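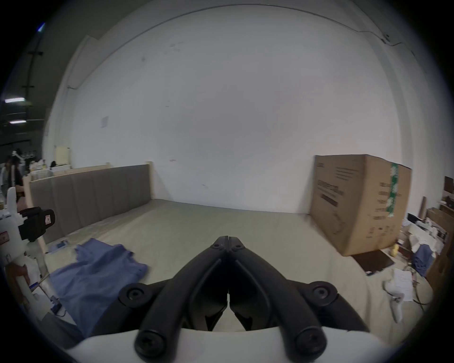
Hand-held gripper over the bed station, with a blue garment on the mattress cover.

Home | Projects | Reports | Contact

Turow Project — Progress Report to Praltovness, September
Work package: operating rules for hand-held gripper recording

Status. The rule set has been in use at the Palacios site for the full reporting period. 548 recordings were submitted, all made with the hand-held tool. Of these, 14 were rejected at review, most of them for a late start marker. Rejected recordings are kept in a separate folder and do not count toward the target.

Changes to the rules. Three clauses were reworded after operator feedback:

Clause 2. The operator checks the finger screws before each block of 200 recordings. A loose screw ends the block until it is tightened and the tool is zeroed again.

Clause 5. Both fingertips stay in view from the start marker to the end marker. Covering them with fabric during a grasp is allowed.

Clause 7. Bystanders stay outside the working area of the bed. Persons in the background are masked before release — faces first, then any readable badge.

Open items. The clause on cables is not settled. The current text requires cables to be routed away from the garment but gives no distance. Cimico has proposed a fixed clearance, and we have asked for the measurements behind it. The clause on background clutter also remains in draft. Operators read the word "tidy" differently, and the next version will replace it with a short checklist.

Next period. Issue version 5 of the rules, retrain operators on clause 7, and repeat the review with a second reader. No change to the budget is requested.

Share 5 | Comments 0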